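Briten Shared Workshop – Member Forum
Board: Builds in Progress
Topic: Five-finger hand on the Brekus arm, grocery bench

Posted by: d.khuong
24 Nov 2020

Members are asked to comment on the following before the December booking period opens.

The hand on the large bench is now assembled and mounted. It has five fingers, each driven by its own tendon, and it is fitted to the Brekus arm by means of the adapter that Rosalía Cordero machined last spring. The purpose of the build is to pick produce from an open display and place it in an ordinary shopping basket without bruising it.

I propose three changes: a fabric cover over the whole hand, a lower speed limit in the area above the basket, and a second emergency stop at the far end of the bench. The cost of parts to date stands at 2,183, of which the tendon motors make up the larger share. I would be grateful for objections in this thread and not by private message.

Đạt Khương
Bench lead

Posted by: b_adamczyk

I support the second emergency stop without reservation. I do not support the cover in its present form. Fabric near a moving tendon is a known source of trouble, and the earlier two-finger hand was out of service for 9 days after a loose hem was drawn into a pulley. The log entry is in the red binder.

If the cover is to be kept, it should be fastened at the wrist with a clamp ring, and the hem should end well above the first joint of each finger. I would also ask that the cover be removed and inspected after every session.

Bartosz Adamczyk

Posted by: cordero.r

With respect to Bartosz, the two-finger hand had open pulleys and this one does not. The pulleys are enclosed in the palm housing. The purpose of the cover is to keep soil and leaf fragments out of the wrist bearing, which I have already cleaned twice. I agree to the clamp ring. I do not agree that an inspection after every session is a sensible use of bench time – once a week would suffice.

There is a separate matter that concerns me more. The adapter was designed for a lighter hand. I have requested the mass of the complete assembly on two occasions and have not received it.

Posted by: d.khuong

The omission is mine. The assembly was weighed this morning and remains within the limit marked on the adapter. The figure has been written on the bench card. I accept the clamp ring and will defer to the majority on the inspection interval.

Posted by: giang.giap

May I ask for clarification on the speed limit? The controller from Fondix allows a limit by joint but I have found no setting for a limit by zone. Has somebody written this separately?

Posted by: lam_ninh

The zone limit is a short script of my own. It reads the wrist position and reduces all joint speeds once the hand enters the volume above the basket. It has been run 43 times on the bench without a fault. The script is in the shared folder under "Nghiêm", after the bench on which it was first tested. Members may read it but are requested not to edit it in place.

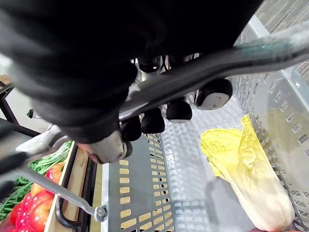 The wrist camera view is the reason I regard the basket as the difficult part of this task. Reaching a low item means coming down past the rim with the full width of the hand, and the handle bar lies directly across the line of the fingers. A napa cabbage leaning against the side wall, as it does there, leaves its ruffled leaves exposed to any finger that arrives too fast. The perforated floor is a further hazard, as a narrow fingertip could catch in a slot. I would therefore keep the zone limit whatever is decided about the cover.

Lâm Ninh

Posted by: b_adamczyk

The handle could simply be folded down and tied back before each run. This would remove the hazard at no cost and would spare the members a script that only one person maintains.

Posted by: lam_ninh

I must disagree. The stated purpose of the build is to use an ordinary basket as a shopper would find it. If the handle is tied back, the result has little value to the project. I do accept the point about maintenance and will go through the script with Giang Giáp.

Posted by: giang.giap

I am willing to do so and will add comments to the file as we proceed.

Posted by: cordero.r

I have read the bench card and withdraw my concern about the adapter. I will make the clamp ring from the aluminum offcut on the lower shelf, unless another member has reserved it. The bore will be left 4 hundredths oversize for the fabric.

Posted by: d.khuong

The offcut is not reserved. The second emergency stop is approved and I will order it this week. The zone limit remains in force. The inspection interval is still open, and members who have not yet stated a preference are asked to do so here.

Posted by: b_adamczyk

My preference remains after every session.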